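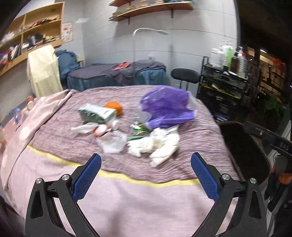 Gripper open over the bed, nothing between the pads.

Home Projects Notes Parts list Contact

Filed under: robot learning, data days

I've been promising a post on the bed clearing set for weeks, and I finally have enough of it to talk about! As of last night there are 441 demos on the drive. I trimmed 69 of them for good reasons, which I'll get to, but the rest look great and I'm more excited about this batch than anything since we started Skustik.

Quick recap for anyone new. Skustik is our tidying project, and the idea is to teach a policy from people doing the job by hand with a gripper tool that records as it goes. You squeeze, the fingers close, and everything the tool sees is logged along with how wide the fingers are. No arm needed while collecting, so you can take the tool into a real room and work at real furniture. Ours has soft blue pads on the fingers, and I love them. The old hard tips slid right off anything shiny.

The room is a treatment room at Hassanpour, and it is a dream for this kind of work. Bottles on a cart, a floor lamp, shelves full of stuff, a second bed against the back wall with a rumpled blanket on it. All that background is exactly what I want the model to learn to ignore. Our first set came from a bare table at Harnska and the policy fell apart the moment anyone hung a coat behind it (I am still a bit sore about that).

So, the objects. I went heavy on bags and wrappers this time. The big puffy purple bag is the star. It's mostly air, it changes shape every time you touch it, and there's no one correct place to grab it. I tried for a mix: some picks from the top, some from a corner, a few where I came in low from the side. I also kept some hard shapes in the mix, like the carton with the white top, so the model has something with proper edges to compare against. The creamy white fabric heap is the one I dread. Two pads on bunched cloth can pinch a fold and leave half of it behind, and then you have to decide whether that counts as a pick.

My rule for now: if the item leaves the bed and lands in the bin, it's a success, however ugly. If I drop it and get it on the second try, I keep it, and tag it "recover." I used to throw those away! Big mistake. With the Harnska set the policy had never seen a miss, so it would close on nothing and then carry that nothing proudly to the bin.

What got trimmed:

Demos where I started moving before the recording light came on. Demos where my sleeve covered the view. A whole run where I'd left the tracking on the wrong room map, so the tool believed it was inside the wall. And a handful where I was simply tired and waving the thing around like a fly swatter.

That last kind is sneaky. They play back fine, but the path wanders, and the policy picks up the wandering too. I now stop after an hour, have some water, and rearrange the bed before going again. Rearranging matters more than I expected — I caught myself putting the carton on the same side over and over, turned at nearly the same angle. I've started tossing things down with my eyes shut.

Two things I want to change before the next round. First, approach speed. I slow down a lot over the translucent plastic bags and not at all over the carton, and I'd like to know if that helps or just teaches the model to be timid around plastic. Second, bed covers. The mauve one with the thin dark lines has a lot of wrinkles, and I want a flat plain one and something with a loud pattern so we can compare.

Training starts this week on the small machine. If it can clear even half the bed I'll be dancing. The target for the full set is 800 demos, and I'm hoping to have that by the end of January, with Cukska as the test room so nothing in it has been seen before.

If you've collected cloth or bag picks with a hand-held tool, please write to me, especially if you've found a decent way to label a half grab. I'm at 2 labels right now and I suspect I need a third.

Last updated: January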